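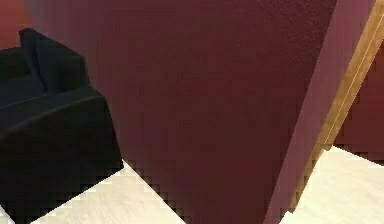 The simulated flat from low down: dark red wall, black furniture on the left, wooden trim at the opening.

How to run a simulator demonstration at your open day

Last updated: October

At Ultport we open our robotics workshop to visitors two times a year. For a long time we showed only the real machine. It drove up and down a corridor, people clapped, and then they asked what it "sees", and we had no good answer. Now the main part of the visit is a navigation demonstration in a simulated flat, shown on a big screen, where the visitors take the controls. I wrote this page for the other workshops who asked us how we do it. You can change almost everything to suit your own room.

What you need

- One computer which can run your simulator without stopping. Ours is an office computer with a separate graphics card.
- One large screen or projector for the visitors, and a small screen for the person at the keyboard.
- A gamepad. Keyboard control is also possible, but children find the gamepad faster than the adults find the arrow keys.
- A simulated home with at least two rooms and an opening between them. Our flat is called Vesbridge. It has dark red walls, pale flooring and black furniture.
- A printed floor plan of the flat, in A3, and some pencils.
- Chairs for half of the group. The other half will prefer to stand.

Step 1. Choose the starting places

Do not start the robot in the middle of a large room. It looks nice, but the task is then too easy and the visitors learn little. We keep a list of 26 starting places and mark each one on our own copy of the plan. The good ones are close to a wall or beside a piece of furniture, where the view is mostly one big surface and the way out is only a small part of the picture.

The view at the top of this page is one of this kind. Most of it is the wall. The useful information is on the right side, where the wall turns a corner, the wooden trim comes down, and behind it there is more floor and another wall further away. A person who looks calmly will find it. A person who looks only at the centre will say that the robot is blocked.

Save every starting place with a name, not only with a number. During the visit you will be nervous and you will not remember what number 14 was. We use names like "sofa end" or "behind door".

Step 2. Prepare the display

Set the picture to full screen and switch off the messages of the operating system. Turn down the lights near the screen, because dark red on a projector becomes almost black in a bright room. We lost a whole morning group to this problem -- they were very polite, but they could not see where the wall ended and the furniture began.

You can leave the picture quality low. Our edges have little stairs in them, most of all where the walls and the furniture meet the floor. We tried a smoother setting, but the movement became slow and some visitors felt a little sick. Slow movement is worse than ugly edges. Also, the stairs bring a good question from the public: does the robot mind? Then you can talk about how a camera picture is made of small squares and how the program must decide with these squares only.

Step 3. Explain the task in less than 2 minutes

I say more or less the following. "You are the robot. You are low and you cannot turn your head as a person does. You must go to the other room. You may stop and think at any time." After this I give the gamepad to the first visitor.

Please do not explain the software before the first drive. We did it in the beginning, with slides, and the people at the back started to read their telephones.

Step 4. Let the visitors decide first, then drive

This is the part I would keep if I had to remove all the others. Show the starting view and hold it still. Ask everybody to mark on the paper plan where they think the robot is and which way it is looking. Give them enough time, also the slow ones. Then ask one person to drive.

Useful questions for the waiting time:

- Where does the floor continue?
- Which wall is near and which one is far? How do you know?
- Is the lighter part a different wall, or the same wall after a corner?
- What would you do first, go forward or turn?

The third question makes the best discussion. In Vesbridge the side of the wall is a bit lighter and more purple than the front, and people give many reasons for this. Some say another paint, some say a shadow. Let them discuss it and then turn the robot slowly, so that everybody can look at the corner from another direction.

When the view is tilted, tell the group that they should look for the floor first. Many people hold their head to one side to correct the picture. It does help, so let them do it.

Step 5. Run the automatic drive

After the visitors have driven, start the program from the same place. It must be the same place, otherwise the comparison is not fair. We use our own small planner, named Apaza, and we let it drive without comment until it arrives or gets stuck. If it gets stuck, leave it on the screen for a moment. The visitors like this very much, and it is a good time to speak about what we do not know yet.

Write both results on a board, the person and the program, with the time in seconds. At our last open day the fastest visitor needed 61 seconds from "sofa end". We keep this on the board for the next group to beat.

Step 6. Go to the real robot

Only now we walk to the corridor. The questions are much better than before. People ask how high the camera is, what happens with glass doors, or if a black sofa is difficult. Put a real chair in the way and let them predict the path, as they did on the paper.

Group size and time

We accept 9 visitors in one group. With more, the ones behind do not get the gamepad and they go for coffee. One round takes half an hour with the corridor included. Leave a pause between the groups -- you need it to drink some water and to collect the pencils.

If something goes wrong

The picture shows only wall and nothing moves. The robot is probably touching the wall. Go back a little, then turn. If this does not help, load the starting place again.

The robot goes through the furniture. The collision setting is off. Check it in the morning before you open the doors, and check it again after every restart.

A visitor does not want to give the gamepad back. Offer the job of writing the times on the board.

The simulator closes by itself. Have a recorded drive ready on the same computer. Tell the visitors that it is a recording, they do not mind.

Our starting list and the plan of Vesbridge are in the folder we share with the Drurkby workshop. If you make a list for your own flat, please put it there too, with the names and not only the numbers.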